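Velton open day, Friday afternoon

Velton opened its Priltstead lab in November and I signed up for the 3 p.m. slot. Igor Wasilewska ran the demonstration, a two-handed robot at a table with groceries and a bowl on a metal tray. Control runs on a stack they call Felix. He quoted a planning cycle of 34 ms and would not be drawn on grip force.

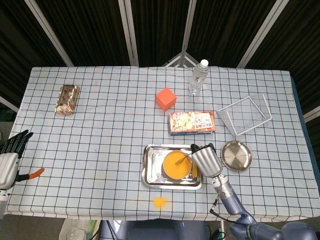

Villads Hjaltadóttir asked about liquids. Igor's answer was that the spoon is harder than the bowl, as its pose changes whenever the tray is touched. They have logged more than 11 hours on that problem alone. Clear plastic is next on the list; depth sensing handles it badly.

Questions ran over by 5 minutes. The Rahimi talk on calibration had already started, so I stood at the back.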